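Chapter 6
Vessels: The Art of Holding Something

Pick up the nearest cup. Go ahead, the chapter can wait! Run your thumb around the rim, then turn the cup over and look at the part that touches the table. Somebody decided how thick that rim should be, how far the walls should swell, and how much of the base should be left without glaze. You probably drink from the thing every morning and have never once been introduced to it properly.

This chapter is about vessels, the oldest family of objects most of us still use every day. Bowls, jars, pitchers, and cups have a beautifully simple job: they surround some empty space and keep whatever we put there from running away. Within that job there is an enormous amount of room to play, and potters have been playing in it for thousands of years.

In Chapter 5 you learned to wedge clay, roll coils, and join two pieces with slip. You'll need all of that now, so if your joins are still cracking, go back and spend another session on the practice tiles. It's time well spent (and the tiles make good coasters).

Words to know

Form: the whole three-dimensional shape of a piece
Profile: the outline you see when you look at a form from the side
Lip: the top edge of a vessel
Foot: the part a vessel stands on
Appendage: anything joined to the main body, such as a handle, spout, or beak

Profile comes first

Stand across the room from a pot and most of the detail drops away. Color goes soft, texture disappears, and you're left with the outline. That outline is the profile, and it does more to set the mood of a piece than any glaze you can brush on. A straight wall feels brisk. A full, round belly feels generous. Repeat one curve several times and you get rhythm, just as you would by clapping a steady beat.

Small additions can change everything, too. Take a body made of plain, swelling rings and put one bit of bright color near the rim, and suddenly the cup is a duck. The rings are still rings, but our eyes are so eager to find faces and animals that they happily do the rest of the work.

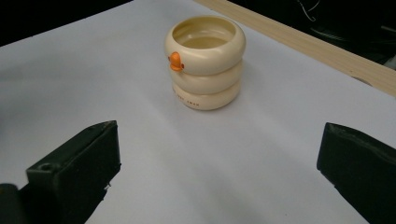

Where ideas come from

Đạt Trình, whose studio in Zokthorpe you'll visit at the end of the chapter, keeps a shelf of 237 test cups. Most are plain. Many are lopsided. He calls the whole group his Jitero series, after the street where he rented his first kiln, and he still takes one down whenever a new design gets stuck. "I'm looking for a curve I forgot I knew," he told us.

Your own collection can start with a pencil. Fill a sketchbook page with 11 cup profiles, drawn quickly and no larger than your thumb. Draw only one side of each, then fold the paper and trace the other. Some will look awful, and that's wonderful, since the awful ones often hide a good foot or an interesting lip. Circle the two you'd most like to hold and bring them to the next class, along with your modeling tools and a damp cloth.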